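December 30, 2024 – gripper comparison, cloth work

Second pass at the finger question. The August set was all rigid objects and told us very little about fabric, so this one is garments on a bed and nothing else. Rommel Policarpio picked the tasks, I'm doing the sorting.

Fingers compared

Yellow slotted fingers on the black mount, against the Kumholm solid pads we used before. Same base plate and same twin lenses for both, so the views should line up. The slotted ones bend more under load. My guess is they do better on a single layer and worse on a thick fold, but I want the numbers before I say so to Ondell.

Task 1: T-shirt spread on the mat

Start from a loose spread, take an edge, bring it over. The checkered mat is a harder background than our bench cloth. Pink and pale yellow squares pull the tracker toward them, and a white shirt gives it few features of its own. Fingertips stay in view the whole time with this mount, which the Navarro bracket never managed. 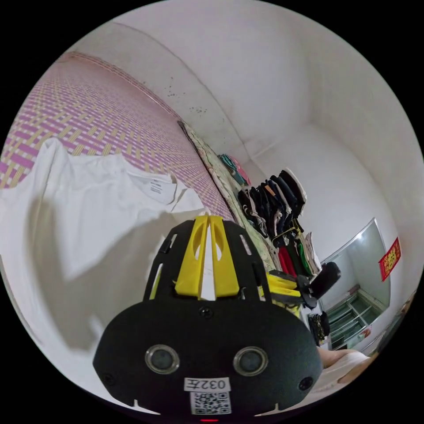 Task 2: two tools at once

The second tool goes in a gloved hand. Main worry is one tool blocking the other's view of the cloth. Eduardo Fajardo thinks we should fix a minimum spacing. I'd leave it free and filter later – a fixed spacing makes people move stiffly and the paths come out useless for training.

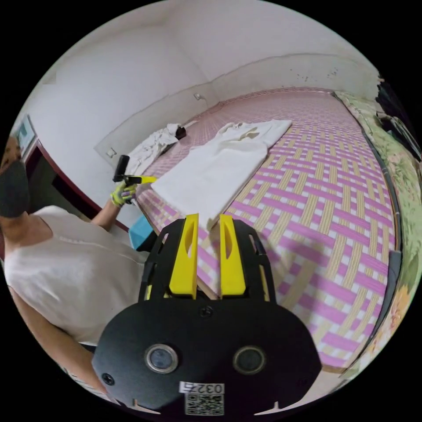
Spacing aside, the wide lens is worth keeping. The older narrow one lost the far end of the bed as soon as the wrist tipped down. Price is the stretch near the rim, and the Plellik calibration still drifts out there. Don't trust any position from the outer ring until that is redone.

Counts so far

533 clips logged over both finger types, 321 usable after the first sort. Almost 24 of the rejects are plain sync errors and can probably be recovered.

To do
– rerun calibration with the larger board
– split the usable clips by finger type, then by single layer or fold
– ask Rommel whether the solid pads get a gloved run too
– send Eduardo the overlap clips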